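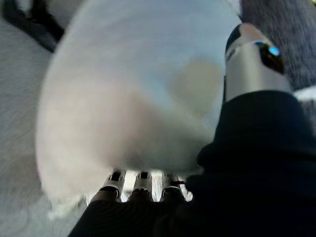 Weight Limit

11/03/2023
By the Varano fiction desk
3 min read

The scale at the Itirton hall read 233 grams over. The boxer stepped off, waited for the display to return to zero, and stepped on again. It gave the same figure.

The rules allowed one hour. He had already skipped breakfast and had not taken water since the night before. His coach handed him a plastic suit and a rope and started a timer.

He skipped in the boiler room, where the air was warmest. The method was simple. Three minutes of rope, one minute seated, towel off, repeat. Sweat left on the skin cools the body and slows the loss, so the coach wiped his back at each interval with a dry cloth and put the used ones in a bucket.

At 18 minutes his calves began to cramp. The coach pressed a thumb into the left one and held it there.

"You can go up a division," the coach said. "Litard has a place open in December."

"Who would I get?"

"The one from Mutiso."

The boxer had seen the one from Mutiso. He had a long jab and dropped his right hand after throwing it, but he dropped it from a height the boxer could not reach. He stood up and took the rope again.

With nine minutes left they went back to the scale. There was a short line. An official was writing entry numbers on a sheet – his was 1326 – and did not look up. The boxer took off the suit, then his socks, then a thin cord he wore on one wrist. The cord had been there for years and the skin under it was pale.

He breathed out and stepped on. The display moved up, moved back, and settled.

The official leaned over to read it and wrote the figure down. He turned the sheet so that the boxer could sign.

His hand was not steady, and the signature ran over the line into the next box. The coach gave him a bottle of water and told him to drink half of it slowly. He drank half, put the cap back on, and sat down on the floor beside the scale to tie the cord.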